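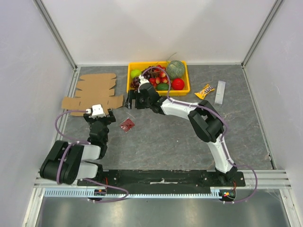

Cell 2, both arms in view. Yellow bin at the rear, flattened carton on the left.

April, 4:40 pm

Finger comparison, second pass. Iveta wants a yes or no on the Umen fingers before we order more. I don't have one yet.

Ran the stock fingers first, then the Umen set, same bin, same pick list. 76 attempts each. Stock dropped or missed 25. Umen did better on paper, but Přemysl had retuned the closing speed at lunch and didn't write down the old value, so I'm not counting it. Rerun with the speed locked.

Grapes are still the problem. Either we take hold of a berry and the bunch swings, or we close on nothing. The Umen sheet says "suitable for delicate produce" and I'd like to know which produce they had in mind. The melon is too wide for either set at full opening, so it stays in as clutter only and comes off the pick list.

Flat items: the candy packet goes fine if a finger gets under the crimp. The small red one needs a nudge from the side first. Flattened carton -- left arm only, and only by a flap. Vratislav thinks a softer pad would fix it. Maybe. We said that about the last pads too.

Cables. I don't like the loops. The right one arches high over the bin and I can't see it surviving a long run without catching on something. Czesław says the Panurcombe rig runs the same routing and logged 2,857 cycles without a snag. Their bin is lower than ours. Want to see the log.

Controller: 212 ms between close command and contact flag on the right arm. Left not measured. Vasiliki suspects the flag filter and not the motor, which would be good news, so I want it checked twice.

To do
-- lock closing speed, write it on the sheet
-- rerun both finger sets, swap the order
-- left arm delay
-- clip the right cable at the elbow, try again
-- tell Iveta not to order before the rerun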